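Ticket 72: Shared drive drops out on the second floor
Status: Open
Site: Plondora, second floor
Reported by: Zoia Derkach
Assigned to: Mathias helpdesk

14:05 Reported
The shared drive disappears from three desks by the window. It comes back after a restart, then goes again. Web pages and email keep working. The error reads "The network name is no longer available".

14:30 First checks
Drive mapping is correct on all three machines. Pinging the file server by address works. Pinging it by name fails while the fault is on. Other desks on the floor are fine.

14:50
Compared network settings with a working desk. The working desk has the office name server listed first. The faulty ones have the address of the Steneron router and nothing else. Released and renewed the lease on one machine and it picked up the right server. Lost it again after 11 minutes.

15:20
Two devices are handing out addresses. One is the office server. The other is the Steneron unit, which had its DHCP service switched back on by the last firmware update. Turned it off, saved, restarted the router. Renewed the lease on all three desks.

15:45
Drive is up on all three. Copied a 2 GB folder across from each with no drop. Asked the desks to leave the machines on overnight.

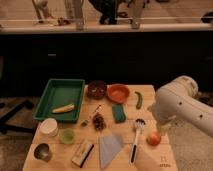 Zoia Derkach: The drive was still there at 9 this morning on two of the desks. The third lost it once and got it back without a restart. Can you look at that one before we close?

09:40
Third desk still had the old name server typed in by hand on its wireless adapter. Set to automatic and cleared the name cache. Router settings exported to the Monoson folder. Ticket stays open for 7 days.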